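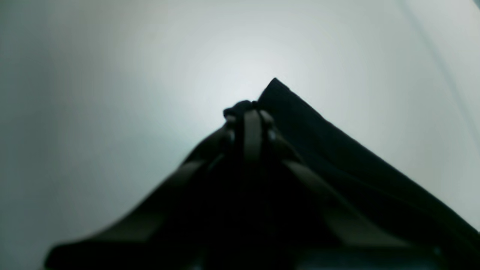

Logwood batch 3 came out of the pot this afternoon and I am so pleased with it. It's a real black, and it isn't the purple-brown that pretends to be black until you carry it to the window! Black on a light background is a harsh judge anyway, and it shows shape before it shows color. Look at the pointed flap in the photo, with that long straight edge running down from the tip and the slight curl right at the point. At that distance you get the outline and hardly anything about the surface, so for judging dye I'm back to flat swatches in daylight, same as always.

December, 4:40 p.m.
By Zuzanna Śliwiński

Recipe, before I forget it. Wool flannel, the plain Stovdale stuff, 826 grams dry. Scoured last night with the neutral soap and left in the rinse bucket. Alum mordant first thing, then the logwood bath made up from chips (the Rokorley bag, nearly finished, must reorder). Chips were soaked overnight in a knotted stocking and the liquid was already the color of black cherry juice by breakfast. I held the bath at a bare simmer. The thermometer crept up to 203 once while I was on the phone and I pulled it off the burner fast, but the wool doesn't seem to have minded.

The iron went in at the end, in a separate pot. I think that's where batches 1 and 2 went wrong. I'd been adding iron straight to the logwood, and a lot of the color grabbed the iron and sank to the bottom as sludge. Lovely sludge, no use to anyone. With the wool lifted out, drained, and put into a warm iron bath on its own, the change happened right in front of me. Plum, then slate, then black, in less time than it takes to drink a coffee. I stirred the whole way with the long dowel and kept pushing the top edge under, because the last piece had a tide line across it where it floated.

Total time in the iron was 54 minutes, and that's longer than I'd go again. The hand is a tiny bit harsher than the undyed piece. Next time I'll come out sooner and see if the depth holds.
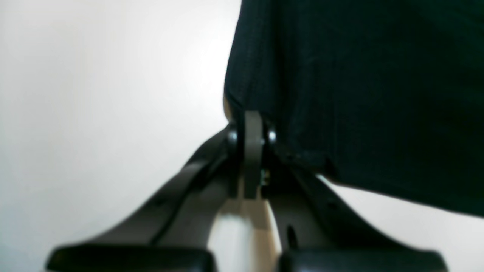

Rinsing took forever. Six changes before the water ran clear enough that I trusted it, and the first two looked like printer's ink. I gave it a last rinse with a splash of vinegar, then one without, and hung it over the rail with no wringing. Tseng's notes say to let iron blacks air for a full day before washing with soap and I'm going to be good and do that.

Rub test on white cotton, damp: faint gray smudge. Dry: nothing. Batch 2 left a stripe like a pencil line, so this is a huge step up. I'll repeat both after the soap wash and pin the cottons in here next to the swatch.

Things I want to try while I'm excited about it:

A little weld in the logwood bath. Logwood black leans blue, and a yellow underneath is supposed to pull it neutral. I have one jar of dried weld left and this seems a fine use for it.

The same recipe on the Cernolance linen. Linen will want tannin before the alum, so it's an extra day, but I'd love a matching pair for the sample book.

A light test. Half a swatch under card in the south window, half bare, and I leave it alone until spring. Logwood has a bad name for fading and I want to see it for myself.

Leftover logwood bath is in the lidded bucket under the sink, marked. Please don't pour it out! There's still a good lavender in there, maybe two, and I have some thin silk that's been waiting for exactly that.

The iron pot is scrubbed and back on its own shelf. Keep it away from the yellows.

Shares 12 | Comments 3

Contact | © Dye Room Notebook | Back to top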